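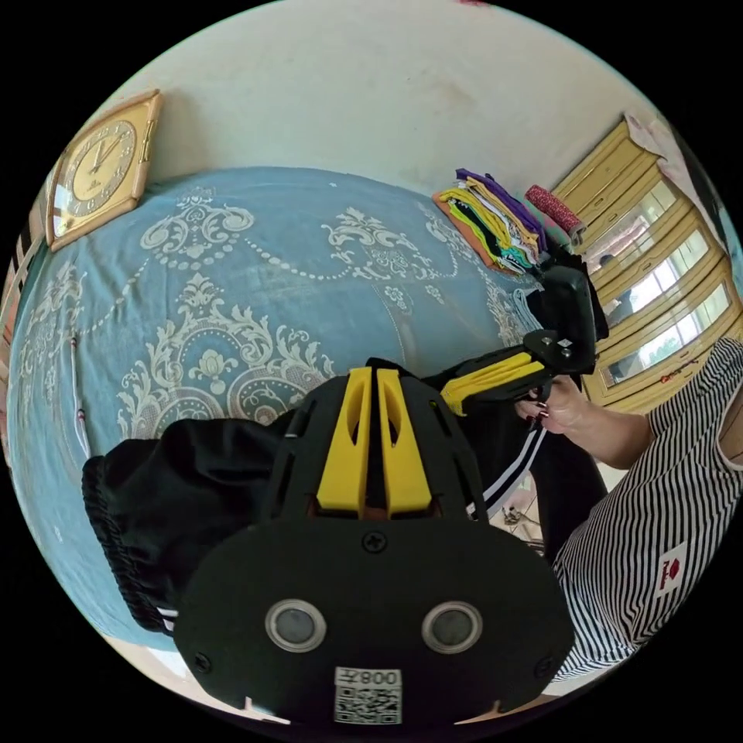
Minutes No. 9, page 1 of 1

Category: Equipment / Meeting Minutes
Home | Minutes | Equipment | Contacts | Search

Gasudbridge Handheld Gripper Maintenance Group
Minutes of the regular meeting, Mon 6 April, Omoregie Room

Present: Maribeth Agbayani (chair), Dexter Aquino, Genalyn Estrella, Efren Barredo (minutes).
Apologies: Ronaldo Salazar.

1. Previous minutes
Approved with one correction. The spare finger sets are stored at Sestden, and the reference to Mornport was struck out.

2. Condition of the two-gripper set
Mr. Aquino reported on the set assigned to garment folding. The unit labeled 008左 had been checked at the base plate, the yellow fingers and the vents of the ribbed housing. The label and its QR code remain legible and do not need to be replaced. Lint had been found in the vents and removed with a soft brush. Compressed air is not to be used on either unit.

The two round sensor windows are to be wiped with a dry cloth before each session. Ms. Estrella asked whether lens fluid was permitted. The chair ruled that it was not, pending a reply from the supplier.

3. Finger alignment
The fingers of 008左 are to stand parallel when at rest, with a narrow gap between them. Mr. Aquino had recorded drift on the other unit after about 40 sessions and proposed a check every second week. Agreed. The check will be entered on form 902, which is to be kept with the set and not in the office.

4. Screws
The center screw above the sensor windows and the two smaller screws toward the left and right edges of the plate are to be tested by hand only. Any screw that turns is to be reported before it is tightened. Ms. Estrella noted that the present work order, number 101, does not mention the side screws. Mr. Barredo will amend it.

5. Handle mounts
Discussion of the mount on top of the handle was deferred until Mr. Salazar is able to attend. Operators are meanwhile asked to carry each unit by its handle and never by the module above it.

6. Actions
D. Aquino: finger check on both units, first entry on form 902.
G. Estrella: written inquiry to the supplier concerning lens fluid.
E. Barredo: amended work order, circulated before the next meeting.

The next meeting will be held in the last week of April at Sestden. The meeting was adjourned by the chair.

Last updated by E. Barredo after approval by the chair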